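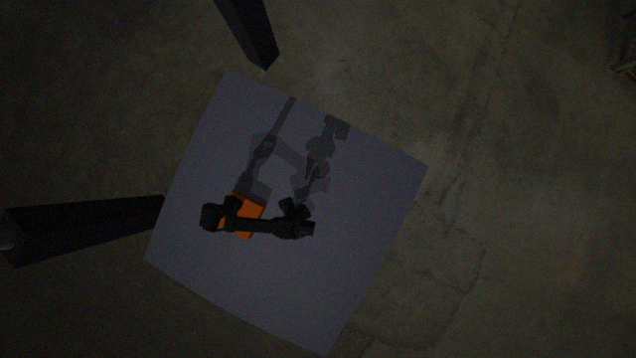 Household robotics is the branch of automation concerned with chores such as clearing tables, folding laundry and putting away dishes. As of November 8, 2025, most such work remained beyond machines sold for the home. Research usually begins in simulation with a much simpler task, in which an arm reaches for a plain object such as an orange cube on a bare tabletop.

The Vekby trials, directed by Sharon Mollel, covered 16 chores and about 2,000 attempts. Wiping flat surfaces gave the best results – sorting cutlery and handling wet cloth gave the worst. Shop-floor work has advanced further, as parts there tend to arrive in known positions. Fitzsimmons, a packing firm in Doscombe, has used 40 arms for carton loading since March.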